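# 젓가락은 왜 통에 꽂아 둘까요?

젓가락은 길고 가늘어요. 서랍에 그냥 넣어 두면 이리저리 굴러다니고, 짝을 찾으려면 한참 뒤적여야 해요. 그래서 많은 집에서는 젓가락을 통에 꽂아서 보관해요. 이런 통을 수저통이라고 불러요. 젓가락만 꽂으면 젓가락통이라고도 해요.

## 수저통은 어떻게 생겼을까요?

수저통은 보통 컵처럼 위가 뚫려 있어요. 컵보다 키가 큰 것도 많아요. 젓가락은 길어서 통이 너무 낮으면 쓰러지기 쉽거든요. 둥근 통도 있고 네모난 통도 있어요. 재료도 플라스틱, 쇠, 도자기, 나무로 여러 가지예요.

잘 보면 구멍이 뚫린 통이 많아요. 구멍에는 두 가지 일이 있어요.

- 물이 빠져나가는 길이 돼요.
- 바람이 드나드는 길이 돼요.

씻은 젓가락에는 물방울이 남아 있어요. 물방울은 젓가락을 타고 아래로 내려가요. 바닥이 막힌 통이라면 그 물이 바닥에 고여요. 고인 물에 젓가락 끝이 오래 잠겨 있으면 냄새가 나고, 나무젓가락에는 곰팡이가 생길 수도 있어요.
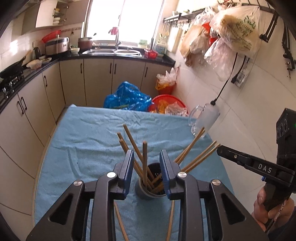 *수건 위에 세운 젓가락통. 나무젓가락이 여러 방향으로 기울어 있어요.*

## 젓가락은 왜 똑바로 서지 않을까요?

통에 젓가락을 한 짝만 넣어 보세요. 옆으로 기울어서 통 가장자리에 기댈 거예요. 젓가락 끝은 아주 좁아서 혼자서는 서 있기 어려워요. 아래쪽 끝은 바닥에 닿고 몸통은 가장자리에 닿아야 쓰러지지 않아요.

여러 개를 넣으면 저마다 다른 쪽으로 기대요. 그래서 위쪽이 부채처럼 벌어져요. 벌어진 틈으로는 공기가 지나갈 수 있어요. 반대로 통을 꽉 채우면 젓가락은 거의 똑바로 서지만 서로 딱 붙어서 마르는 데 오래 걸려요.

《부엌의 작은 물건들》을 쓴 악셀 트라스타르도티르(Aksel Þrastardóttir)는 오르베르그(Orberg) 마을 도서관에서 어린이들과 간단한 실험을 했어요. 같은 통 두 개에 씻은 나무젓가락을 넣었는데, 한쪽에는 12개, 다른 쪽에는 20개를 넣었어요. 3시간 뒤에 만져 보니 12개를 넣은 쪽이 더 잘 말라 있었어요.

## 나무젓가락과 쇠젓가락

쇠는 물을 빨아들이지 않아요. 쇠젓가락에 묻은 물은 겉에만 있어서 마른 행주로 닦으면 금방 없어져요.

나무는 물을 조금 빨아들여요. 겉을 닦아도 속에 물기가 남을 수 있어요. 그래서 나무젓가락은 물에 오래 담가 두지 않고, 씻은 다음 바람이 통하는 곳에서 말려요. 8월처럼 덥고 습한 때에는 더 오래 말려야 해요.

## 직접 정리해 보기

준비물은 수저통, 씻은 젓가락, 마른 수건이에요.

1. 식탁에 수건을 펴고 통을 가운데에 세워요.
2. 젓가락의 물기를 닦아요.
3. 길이와 색이 같은 것끼리 짝을 지어요.
4. 음식을 집는 가는 쪽이 위로 가게 한 짝씩 넣어요.
5. 통을 살짝 밀어 보고, 흔들리면 젓가락을 몇 개 빼요.

젓가락을 꽂을 때는 얼굴을 통 가까이에 대지 마세요. 들고 뛰어다녀도 안 돼요.

통도 가끔 씻어야 해요. 젓가락을 모두 꺼내고 작은 솔로 바닥과 구멍을 문지르세요. 물로 헹군 다음에는 거꾸로 엎어서 말려요.

## 낱말 풀이

**수저**: 숟가락과 젓가락을 함께 부르는 말.

**짝**: 둘이 모여 한 벌이 되는 것. 젓가락 한 짝은 낱개 하나를 뜻하기도 하지만, 이 글에서는 2개를 묶어서 말해요.

**습하다**: 공기 속에 물기가 많아서 축축하다.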